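Sep 18, 2022

1/ I've been using a pair of hand-held grippers from the Prera rental kit for 21 days. A few people asked whether it's worth the money, so I'm putting my notes in one thread. I paid the normal rate and Prera hasn't seen any of this.

2/ What you rent: two grippers you hold in your hands, the charging gear, a login for the upload page, and a task list. You do small household jobs with the grippers and send in the recordings. They go toward training robot arms. If you want to buy the recordings back as a cleaned-up set, that costs extra.

3/ Setup took me most of an evening. The printed guide covers the left hand well and the right hand in one paragraph. I ended up emailing support and got Kohei Tsuchiya, who sent a short PDF that should have been in the case to begin with. Ask for it before you start.

4/ Weight is fine for the first half hour. After that I feel it in the thumb and the outside of the wrist. I work in short sets now and stop when the thumb gets sore. Aoi Okabe has smaller hands than mine and says the reach to the trigger is too long for her. There is no adjustment for that.

5/ Grip. Soft finger pads do better than I expected on smooth plastic. Boxes, bottles and tissue packs are easy. Anything thin and flat on a blanket is hard, because the jaws push the cloth down and the thing goes with it. Paper clips I gave up on.

6/ Glasses are on the task list under "personal items" and I spent a long time on them. You want to close the jaws across the folded pair and keep the squeeze light. If you grab one arm by itself, the rest swings and you lose it.

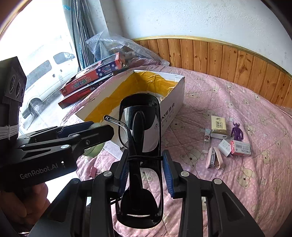

7/ Second hand matters more than I thought. I started out doing everything with the right and letting the left hang there. The reviewers at Prera sent a bunch of those back with the note "left idle." Once I began steadying boxes and lids with the left, they mostly passed.

8/ Numbers, for those who want them. I uploaded 103 clips. 31 came back for a redo. Most of those were the idle left hand, and the rest were me moving too fast near the end of a task. The review notes are short but they do tell you which second to look at, and I used that a lot.

9/ Uploading is the weak part. The page times out on big files and doesn't resume. I lost a whole night to it. What works for me is sending in small batches and leaving the laptop plugged in with sleep turned off. Support says a resume feature is planned for December. I wouldn't rent on the strength of that.

10/ Rooms. The guide asks for ordinary clutter and a background that isn't blank. A bed works well. The height is easy on the back if you kneel, things don't roll far, and a patterned cover seems to be fine with the reviewers. A glass table was bad. I got reflections in almost every clip and quit using it.

11/ Compared with the others I've tried: Bimberg's kit is lighter and the trigger is nicer, but you only get one gripper, and half of Prera's task list needs two. Sanano rents a pair for less. Their task list is all kitchen work and they took 2 weeks to answer my first email.

12/ Someone asked about Lumbantobing. I haven't used theirs. I only know they want a longer contract than I'm willing to sign.

13/ Who I'd say it suits: a small lab or a hobby group that needs two-handed clips and doesn't want to build the hardware. One person can run it. I wouldn't rent it for a single weekend. You'll spend the first day on setup and the second getting clips sent back.

14/ Things I'd change. Put the right-hand PDF in the case. Fix the upload page. Offer a shorter trigger. Give a longer cable with the charger, since mine didn't reach from the outlet to where I work.

15/ I'm keeping it one more month to get through the office supplies section of the list. Staplers next. If you've found a good way to pick up a binder clip with these, tell me how.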